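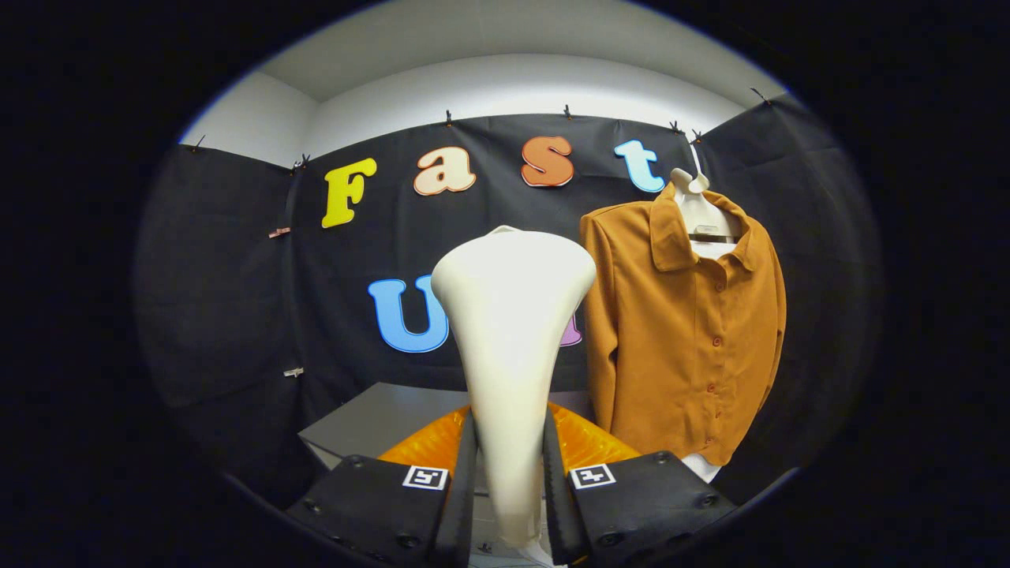

Population of Belness: which figure belongs on a gazetteer page?
I maintain short gazetteer entries for four places in one county: Clindirmont, Hollard, Rowlands and Belness. Belness is the problem. The census lists it at 3,966, but the town's own website says "under 3,000" and the sign on the Hollard road says 2,000. The area I have is for the city limits only. My plan is one small marker per place on the county map, plain black and white squares like the ones on the two black fingers, with population and elevation in the label. I need one number per label and would like the same source for all four. Does the census count include land outside the city limits?
Posted by gridref_mn

Check which geography you pulled. The census publishes a table for incorporated places and another for county subdivisions. If a city and a township share a name, both appear in search results with nearly the same title. 3,966 may be the township with the city included. Look at the land area in the same table. If it does not match the area you have for the city limits, you have the wrong row.

For the label, use the incorporated place figure and give the census year. Do not mix it with the annual estimates, which are a different program and get revised. Rowlands may not be incorporated. In that case look for a census designated place, and note it as such, as its boundary is statistical and has no legal effect.
Posted by platbook

Road signs are only changed when somebody orders a new one. The one at Clindirmont was two counts behind last time I drove through. I would ignore it.
Posted by countyline7

Same sort of thing came up with elevation. Belness is listed at 147 feet in one source and higher in another, depending on whether they measured at the rail depot or the post office. Pick one and put a footnote. Can't help with the population, but the county auditor's office answers email, usually by Thursday if you write early in the week.
Posted by tworiversmap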